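Mahrous School letters can now be read online

The letters of the Mahrous School, which were kept for many years in the town library of Flastell, are now open to all readers. The library put the last part of the collection on its website on Monday. There are 123 letters in total, and each one has a short summary in English, the names of the sender and the receiver, and a scan of every page, including the pages which are blank except for a stamp or a pencil mark.

The school stood on the hill road between Flastell and Stekik. It took boarding pupils from farms where the nearest class was too far to walk. Its founder, Gunnlaugur Hedegaard, wrote and received most of the letters himself. He wrote to parents, to people who sent money, to a seller of roof tiles, to former pupils, and many times to the teacher he trusted most, Essam Erraji, who managed the school when Hedegaard was traveling.

Rania Nasr, the archivist at the library, has worked on the summaries with her colleague Dalia El Ouafi. The two of them read each letter separately, wrote a summary without looking at the other's, and then compared. When they did not agree, the summary says so.

"In one letter Mr. Hedegaard thanks a lady for the 'stores' or for the 'stoves'," said Ms. Nasr. "I read stores. Dalia reads stoves. We have looked at this word for a long time and we wrote both."

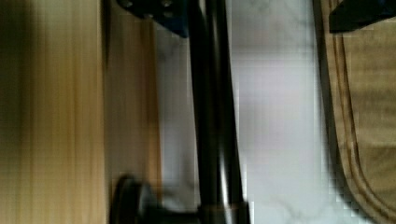

The paper itself was a help in putting the letters in order, as many of them carry no year. Hedegaard bought his writing paper in large packs and used one pack to the end before he opened the next, so letters on the same paper belong mostly to the same period. Ms. El Ouafi separated two main kinds. The older sheets have fine straight lines in them, all in one direction, like the long parallel grain in a piece of light wood. The later sheets are pale gray-white and a little cloudy, with faint patches, and next to the first kind they look as marble looks beside a wooden board. In the catalog they are called simply "lined" and "clouded". A reader can search for one kind only, and this is useful for anybody who wishes to follow the story of the school in the right order.

The lined sheets are mostly about building. There is a long exchange on the well, which gave brown water in the first spring, and another on the question of whether the girls' house should have its door toward the road or toward the garden. Erraji was for the garden. Hedegaard answered him in a letter of four pages, agreed with him on page one, and used the other three for the price of hinges.

The clouded sheets are more about people. By this time the school had a name in the region, and visitors came, some of them with an invitation and some without. Hedegaard liked to tell a guest beforehand what the guest would find. In a letter to a Mrs. Flarance, he writes that the road is bad after the bridge, that supper is early, and that she must please bring a warm coat also in September. He adds that the pupils have learned a song for her and that she should look surprised.

Mrs. Flarance came and stayed longer than she had planned. Her letter of thanks is in the collection too. She mentions the song and the coat, and asks if the boy with the bad tooth has seen a dentist. Later she paid for the reading room, and for this reason it was called the Flarance Room until the school closed.
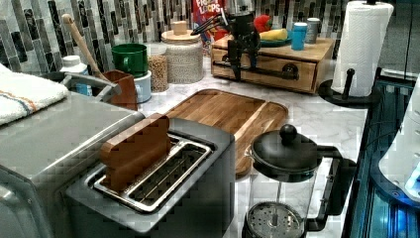 How the letters came to the library

When the school closed, its papers were divided. The accounts went to the district office in Stekik. The class registers were taken home by the last head teacher and are lost, as far as the library knows. The letters were put into five boxes and given to the library in Flastell, where they were entered in the book of gifts with one line: "School, Mahrous, correspondence."

The boxes stayed in the storeroom on the upper floor. They were moved once, when the roof was repaired, and it was at this time that two of the boxes were opened and a part of the letters was taken out of the envelopes. The envelopes were kept, but in a separate bag. To bring each letter together with its envelope again was the slowest part of the work, according to Ms. Nasr. She used the folds. A sheet folded three times does not fit an envelope made for a sheet folded once, and the rust of a pin leaves a mark on both.

For 11 envelopes no letter was found. They are shown on the website as well, with the postmark described where it can be read. One of them is addressed in a child's writing to "The Head of the School and also the Cook."

Sherif El Idrissi, who teaches history at the secondary school in Flastell, has used the collection with his classes already before the opening. He gave each pupil one letter and no summary, and asked for a summary of not more than three sentences. The pupils found the writing difficult. Some of them had not read a handwritten page of this length before. After two lessons most of them could read Hedegaard quite well, but Erraji, who wrote small and did not lift the pen between the words, remained a problem.

"They became angry with him," said Mr. El Idrissi. "Then one girl understood that he made the letter r in two ways, and she wrote both on the board, and from there it went better."

The girl's note on the two forms of r is now part of the reading guide on the website, with her permission.

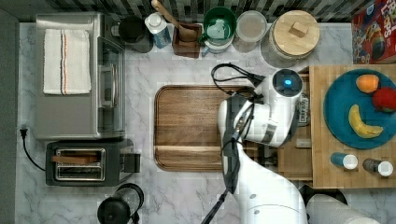
The guide also explains the short forms which Hedegaard used. He wrote "yr obt" before his name when he wrote to officials, and only "G.H." to Erraji. The word "Saturday" he shortened in three different ways. For amounts of money he used a small raised line that the first readers took for the number one, so that a gift to the school looked much larger than it was. Ms. El Ouafi noticed the mistake when she compared a letter with the tile seller's bill pinned behind it. All the summaries with amounts were then checked again, and nine were corrected.

More than 70 of the letters mention a pupil by name. The library discussed for some time if these names should be shown. In the end the names are given in full where the letter is only about arrival, travel or school work. Where it speaks about illness or about trouble in a family, the summary uses the first name only and the scan can be seen in the reading room upon request. Relatives who wish to see such a letter may write to the library, and they do not have to prove the relation with documents.

A few families have done this already. One visitor from Stekik came to see a letter in which his grandmother, then a new pupil, is described as "silent until Thursday and not silent since." He asked for a copy of the page and received it the same afternoon.

What is missing

The collection has gaps. There is nothing from the winter in which the school had to send the pupils home, although later letters refer to it often. There is also only one side of the exchange with the bishop's office, and this is the bishop's side. Hedegaard usually kept a draft of what he sent. Ms. Nasr thinks that these drafts were perhaps among the accounts and went to Stekik by mistake. She has asked the district office to look, and was told that the accounts are not yet sorted and that the person responsible will be back in September.

Another open question is the letter with the catalog number 70. It is written on neither the lined nor the clouded paper, it has no greeting and no name at the end, and the handwriting is not known from any other page. It gives detailed advice about keeping bees. The school had no bees, as far as the other letters show. The summary says: "Unknown writer to unknown person, on the subject of hives. Possibly not connected with the school." It is one of the most visited pages so far, and several beekeepers have sent comments on the advice – they find it good, except the part about the smoke.

Visiting and corrections

The original letters can be seen in the reading room in Flastell on request. Readers are asked to write some days before their visit and to give the catalog numbers, as the boxes are kept on the upper floor and there is no elevator. Pencils are allowed in the room, pens are not. Photographs may be taken without flash. The Flarance letter is at present in the glass case by the entrance, together with her answer and the bill for the shelves of the reading room.

Corrections to the summaries are welcome. There is a form below each letter on the website, and it can be filled in without an account. Ms. Nasr and Ms. El Ouafi read the corrections together every week and reply to each one. The first correction after the opening concerned the name of the bridge on the road to Stekik, which the library had written with one t. It has two, and the page was changed on the same day.

Mr. El Idrissi will give a reading from the letters in the library hall, with three of his pupils, when the new school term has started. The time will be put on the library's notice board and on the website. Entrance is free, and the doors open half an hour before the reading.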